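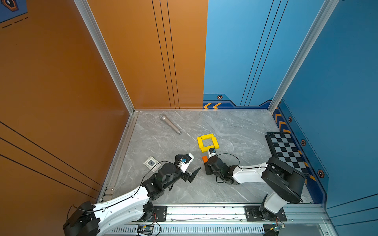
Microphone, yellow blocks, checkerboard mat. Color scheme by someone with opinions.

I have been thinking about orange and blue, mostly against my will. They are opposites on the color wheel, as every decorator has told me at least once, and opposites are supposed to flatter each other. Put an orange wall beside a blue one and they do something closer to arguing over a bill. Add navy trim with orange chevrons and there is now a moderator, who is also shouting.

And yet I like it. I like it far more than my own apartment, which I painted in January in a shade called Drusen, after looking at 134 swatches of what I now believe was one gray. The paint cost me $511. Thoa Huỳnh, who helped with the ceiling, asked when I planned to start on the second coat. It was the third.

We have become timid about color and bossy about objects. The current advice is that a surface should hold one bowl, and the bowl should hold nothing. I would sooner look at a silver microphone lying at a slant near a hollow square of yellow blocks, with a checkerboard mat over by the wall. None of it matches. A small orange block sits just below the square, and your eye goes straight to it, the way it never goes to a tasteful bowl.

Even the gray marble pattern on the floor, which I would normally put down to hotel lobbies, earns its keep with that much going on around it. Gray is fine underfoot. My mistake was letting it climb the walls.

I still have half a can of Drusen, if anyone wants it. Thoa has already said no.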